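From: Ghizlane Farouk
To: tidy-tables list
Subject: Re: [tidy-tables] Cups for the May open afternoon - one set or odds and ends?

Nanami Ebihara wrote:

> Dear all,
>
> I have been looking at what we put out for drinks and I think it
> is time we stopped mixing. At the last one we had paper cups from
> two different packets, the hard ones from the cupboard, and a
> couple that I think came from Karim's camping box. It looks like
> a jumble sale.
>
> Lenus do a stacking set in one colour, 137 pounds for the lot
> with the carrier. They nest inside each other so they take up
> less shelf, they don't tip, and Roya says the washing up would be
> quicker. I would also like to drop the tablecloths, as they ruck
> up and that is half the reason things get knocked over.
>
> Could people say yes or no by noon tomorrow so I can order?
>
> Nanami

Nanami,

I'm a no for now, and I'll try to say why without going on too long.

"They don't tip" is what the seller says. Every cup tips. A light cup with nothing in it goes over if you catch it with a sleeve, and it goes over whether it cost thirty pence or three pounds. I'd want to see one of these Lenus cups on an ordinary table with ordinary people reaching across it before I believed a word. Has anyone on the list handled one? Salma thought her sister's office had them, but that was the Flakero ones, and those have a wide foot and won't stack higher than four without leaning.

Then the nesting. Yes, they nest when they are all the same. So do the ones we've got, if they're sorted first. The trouble is that people shove a narrow cup inside a wide one because the stack is nearest, and then it sticks and somebody has to run it under the hot tap. A new set cures that only if we throw out every other cup in the building, and I don't see that in your message. What you'd have by the end of the summer is the new set plus the old jumble, on the same shelf, with less room.

I'm not persuaded about the washing up either. Roya, did you time it, or is it a feeling? No offence meant, I have feelings about washing up too. Paper ones don't get washed at all. If the argument is waste then let's have that argument properly, and I might even be on your side, but it wasn't in the message.

As for looking like a jumble sale, I don't mind it. Different cups mean you can tell which is yours when you've put it down to talk to someone. With a matching set you get a table of identical half-drunk squash and everyone fetches a clean one. We did that at Oyewole one year and got through far more than we had people.
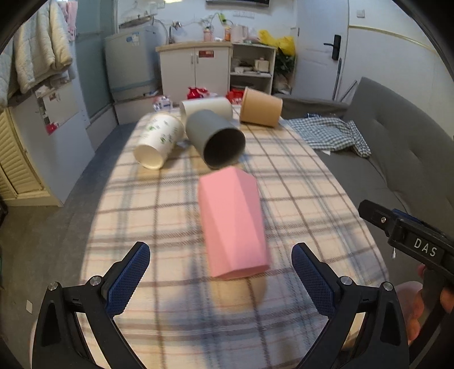 On the cloths I am a firmer no. A cloth rucks up when it's too big for the table or when it's been put on over something slippery. Smooth it out, pull it square, and it stays put well enough. It also catches the drips, and it stops that clatter when a hard cup goes over on bare wood. Put them away and you'll be wiping rings off the tops until Christmas. If somebody wants to bring clips, fine, I have a few in a drawer.

What I would do instead, and it costs nothing:

- sort the cupboard before the afternoon, paper in one box, hard cups in another
- stack by shape and not by colour, with no more than four to a stack
- stand the spares upside down towards the back of the table, away from elbows
- give Karim his camping cups back

Then if it's still a mess at the end I'll listen. Order one single cup from Lenus in the meantime, if they'll sell you one. If they won't, that tells me something as well.

Also, could the deadline be later than noon? I only saw this at ten to eleven at night and I doubt Karim has seen it at all.

Ghizlane

PS The 137, is that with delivery? The Grurnness trays looked cheap too until the carriage went on.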